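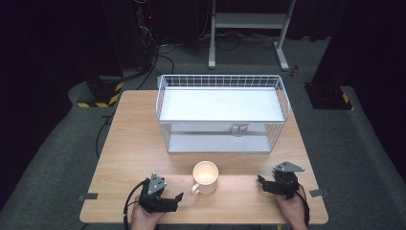

By Roksolana Dovhaniuk, Office of Shared Spaces, Grornitz
Opinion | 2025-12-23

In November this office was asked to comment on a draft rule for the shared tables at Swati. The draft is one sentence long. It states that no personal or household item may remain on a shared table when the person using it stands up. I was asked for a comment of one paragraph and have needed more than that, and the editors of this page have kindly given me the room.

My view is that the rule should be withdrawn and that the money set aside to enforce it should be spent on racks.

The table and the wire basket shown with this essay make the point better than the consultation papers did. The basket is white, with thin bars and two levels, a solid shelf on top and another near the tabletop. It takes up a modest part of the table, toward the back. In front of it stands a white mug. A person who wishes to put that mug away does not need to leave the room, open a cabinet or ask where mugs are kept. The upper shelf will do. So will the lower one.

The draft rule assumes that a clear surface is the natural state of a table and that objects are a kind of failure. I have worked in the management of buildings for 18 years and I have never found this to be the case. Tables are used by people, and people drink coffee. They bring papers and chargers and a cardigan for the afternoon. A rule that every one of these must vanish at the moment of standing up will be followed for a few weeks, chiefly by those who were tidy before it was written. The rest will hide their mugs on windowsills. We tried much the same thing at Loltance, where the cleaning staff were finding cups behind the radiators well into the following spring.

My colleague Taras Yatsenko holds the opposite opinion, and his argument deserves a fair statement. He believes that any storage placed on a table will fill up, and that once it is full it will become a permanent heap with a frame around it. He points to the closed boxes we bought for the reading room, which were stuffed with old newspapers and a broken stapler by the time anyone lifted the lids. I accept the evidence. I draw a different lesson from it. The boxes had lids. Their contents were out of sight, and so they stayed there. An open wire basket shows what it holds from every side, and a forgotten cup in it is as plain as a forgotten cup on the table. The difference is that it is out of the way of the next person's elbows.

The surface itself

There is a second reason to take an interest in where things are put down, and it concerns the wood. Much of the correspondence we received treated the tables as though they were so much flooring. They are good tables. Whoever chose them chose a light color and a fine grain, and there are long curving bands in the tops that a darker finish would have hidden.
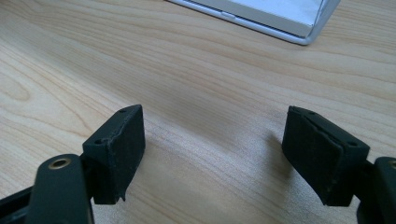
A light wooden tabletop at close range, with a flat white object with a silver rim lying on it.

A pale top is pleasant to work at and unforgiving to neglect. Rings from cups show on it sooner than they would on something darker. Scratches from the underside of equipment show as well. The office's repair records list 69 requests concerning tabletops at Swati since the tables were installed, and the greater number mention cups or spills. Refinishing is slow, and it takes a table out of service while it is being done.

It would be a mistake, however, to answer this with mats. Mats were proposed by Uliana Zakharchenko in her otherwise excellent submission, and I understand the appeal. They are cheap and they can be washed. They would also cover the best feature of the furniture, and on a table used by several people in a day they would be pushed about until they sat at the edges, protecting very little. A mug lifted onto a shelf when it is finished with does no harm to the wood at all. The person has only to be given the shelf.

I would add that flat things deserve more thought than they get. A slim white object on a pale table is easily missed by someone arriving with an armful of folders. Cups are at least tall enough to be noticed. If the rule is rewritten, I would ask that it speak about flat items separately and encourage people to put them at one side, away from the place where the next person will naturally set down a bag.
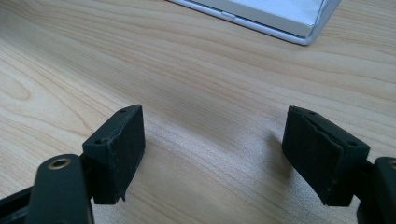

What should be done instead

The office's proposal is a modest one. Each shared table at Swati should be given a single open rack of two levels, placed toward the back and kept there. The upper level should be for cups and other things in use that day. The lower should be for whatever people bring and take home again. At the end of the day anything left on either level goes to the front desk, where it is kept for 3 days. There are 13 shared tables in the building, and the cost of a rack for each is less than the sum already reserved for printing and mounting notices.

Miroslava Sirko has asked whether the racks would reduce the working area. They would, a little. The space behind a seated person's work is seldom used for work in any event, and I would sooner lose it to a rack than to a scatter of cups.

The question of the supplier is not settled. Zultine has sent us a sample, and Tymofii Holovko is of the opinion that the bars should be coated in white for the sake of the room, which is bright and would be made gloomier by black. I agree with him about the color. I am less certain about the depth of the lower level, and would like to see a large lunch container tried in it before an order is placed.

Comments on the draft rule may be sent to the Office of Shared Spaces until the end of the consultation period. Those who favor the rule as written are asked to say where they would put the mug.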